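Pre-Purchase Inspection Checklist: Two-Arm Tabletop Cells
With comments, for the autumn equipment plan

Scope: one existing cell, checked ahead of ordering a second. Mark each item OK, FIX or BUY. Comments are welcome, long ones too!

1. Arm mounting – OK
Both arms sit on black plates on the front rail. Check every bolt by hand with power off. I love this layout and want the same again in cell two: one rail, two bases, easy to get at from the front.

2. Arm crossing – FIX
Laptop tasks bring the grippers very close together over the keys. Zulloro quotes 200 for its collision-limit add-on. Put it in the budget now.

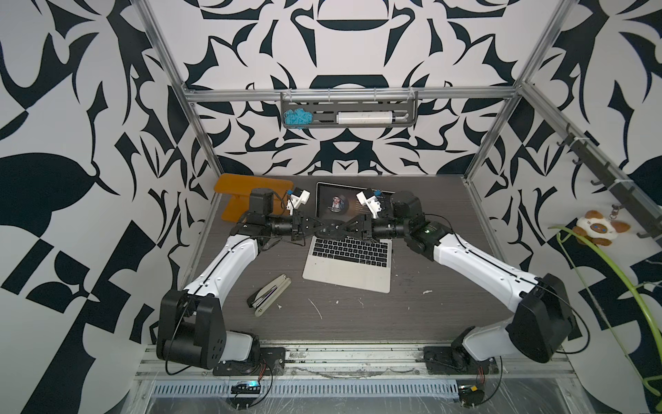

Item 2: grippers crossed over the keyboard.

3. Loose cable at the wrist – BUY
Sleeving and clips for both arms. Cheap, quick, and it makes such a difference to how long the connectors last. Allow 50 for the pair of cells.

4. Front rail and electronics – FIX
Small boards and thin wires sit right at the front, where sleeves and elbows go. Price a hard cover from Fonside for each cell. The plastic wrap is no substitute for a cover.
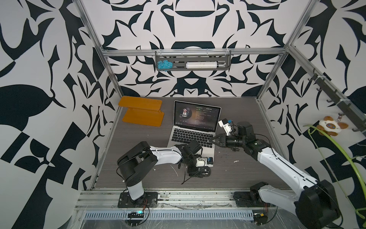 Minhas commented that a cover is fine as long as it lifts off without tools, and asked for the emergency stop to be priced on the same line so it can't be dropped later. Agreed on both, and the stop goes in at 540.

5. Tabletop – FIX
Crumbs and scraps to be cleared before each run. Add a hand brush to the order – yes, it really does need its own line, or we'll be borrowing one forever.

6. Shelf and side hooks – OK
Check the cable ties for wear. Keep anything hung on the right well clear of the arm on that side. 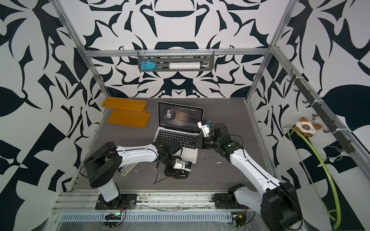 Jivness Automation Team – Equipment Planning
Sheet to be returned by the end of September. Items marked BUY go straight into the draft budget; FIX items need a price beside them first. Spare gripper fingers should be listed under item 7, with the test laptop.

7. Test laptop and gripper fingers – BUY
Fingertips work right down at the keys, by left shift and control. Soft tips, please, plus a spare set per arm. A replacement laptop is down at roughly 600.
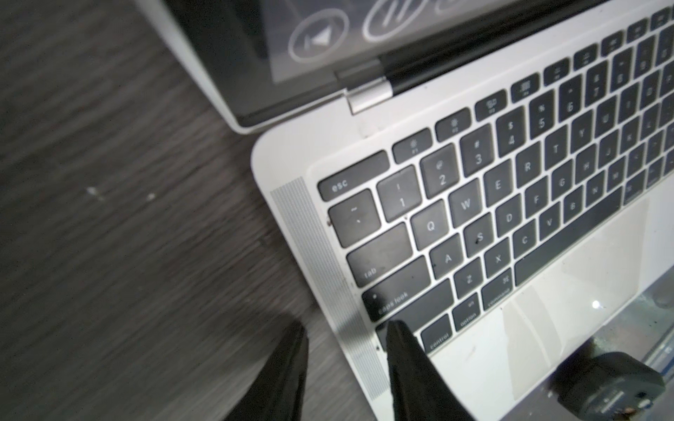 8. Floor space and power for cell two – OPEN
Measure the bench, then the reach of both arms at full stretch. Separate outlet for each cell. Can't wait to see two of these running side by side!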